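Revisión mensual de las pinzas de mano y del puesto de la estantería
Taller Mendora, hoja de mayo
Revisa: Nomvula Hlongwane. Copia para Wim Leemans y Savvas Kalogeropoulos.

¡Hola a todos! Ya sabéis cómo va esto: marco lo que está bien, marco lo que no y luego me enrollo en los comentarios (Wim dice que demasiado, pero bien que los lee). Este mes he empezado a las 7 de la mañana, antes de que nadie encendiera nada, y se trabaja de maravilla.

Leyenda: OK = bien. OBS = se puede usar, pero hay que mirarlo. NO = no se usa hasta arreglarlo.

1. ANTES DE TOCAR NADA

1.1 Alimentación cortada y cable recogido: OK
1.2 Zona de paso libre: OBS
Otra vez la caja de recambios de Huanca en medio del pasillo. La he movido yo, pero por favor, tiene su balda.
1.3 Gafas y guantes en su sitio: OK
Quedan guantes de talla grande y casi nada de la mediana. Savvas, si haces pedido, acuérdate de los que tenemos las manos normales.

2. ESTRUCTURA Y ARTICULACIONES

2.1 Piezas impresas sin grietas: OK
Las he mirado con la linterna, sobre todo alrededor de los pivotes, que es por donde se abrieron las del año pasado. Ni una marca blanquecina.
2.2 Casquillos de los pivotes sin holgura: OBS
Uno de los brazos del lado derecho baila un poquito. Poquito de verdad, se nota más en la mano que con la vista. Le doy otro mes, y si va a más cambiamos el casquillo. No lo engraséis, que luego se pega todo el polvo del almacén y es peor.
2.3 Tornillería apretada: OK
Con la llave corta, a mano y sin heroicidades. Si el tornillo cruje, os habéis pasado.
2.4 Los dedos abren hasta el tope y vuelven sin engancharse: OK
Cinco aperturas y cierres seguidos con cada pinza, suaves las dos.

3. GATILLO Y EMPUÑADURA

3.1 Gatillo vuelve solo: OK
3.2 Empuñadura sin rebabas: OBS
Cor se arañó el índice con una esquina y no lo apuntó (Cor, te quiero mucho, pero apúntalo). Le he pasado una lija fina y ahora va bien. Lo dejo en observación por si aparece otra.
3.3 Los dedos de quien sujeta quedan fuera del recorrido de las mandíbulas: OK
Cuando se trabaja con dos pinzas a la vez cuesta más, porque una está pendiente de la punta y se olvida del resto. La mano detrás de la mandíbula, siempre.

4. ALMOHADILLAS DE LOS DEDOS

4.1 Almohadilla bien pegada: OBS
4.2 Superficie sin desgarros: NO
Aquí me pongo seria, que ya tocaba. Las dos almohadillas están hechas polvo: bordes deshilachados, trozos arrancados, la cara de contacto toda áspera. Así es imposible que agarre igual por los dos lados.

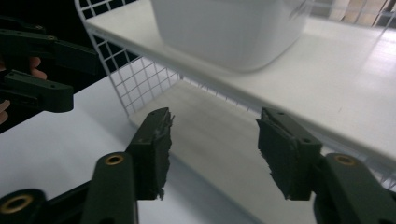

Hasta ahora las cambiábamos cada 1280 ciclos, y yo creo que con el trabajo de estantería se nos queda largo. Rozan con el canto de la balda y con la rejilla cada vez que alguien entra torcido, y el material no está pensado para eso. Mi propuesta es mirarlas al acabar cada tanda y cambiarlas en cuanto haya un desgarro, diga lo que diga el contador. Las de repuesto están en el cajón de Cistitz, ya cortadas a medida. Limpiad bien el dedo con alcohol antes de pegar y dejadlas 40 minutos quietas, con una gomita alrededor. ¡Cuarenta, no diez!
4.3 Las dos almohadillas del mismo lote: NO
No encuentro apuntado de qué lote son. Al cambiarlas, a la hoja.

5. PUESTO DE LA ESTANTERÍA

5.1 Estantería estable: OK
La he empujado con ganas y no se mueve.
5.2 Baldas bien asentadas: OK
5.3 Rejilla sin alambres sueltos: OK
He pasado un trapo por los cantos para ver si se enganchaba algo y nada.
5.4 Recipientes sin roturas y colocados hacia dentro: OK
5.5 Luz suficiente debajo de la balda: OBS
Ahí abajo se hace sombra justo donde hay que meter la pinza. Yvonne Treloar, de Maltidgate, me habló de una tira de luz pegada por dentro y me parece buenísima idea. ¿La probamos?

PENDIENTE

Cambiar las almohadillas: lo hago yo esta tarde, con Cor si está libre.
Vigilar la holgura del casquillo: Wim.
Guantes medianos y tira de luz: Savvas.
Caja del pasillo: quien la haya dejado, que ya sabe quién es.

Hasta que estén las almohadillas nuevas, esa pinza lleva la etiqueta roja y no sale del banco. Si alguien la necesita con mucha prisa, que venga a buscarme antes de quitar la etiqueta.

Nomvula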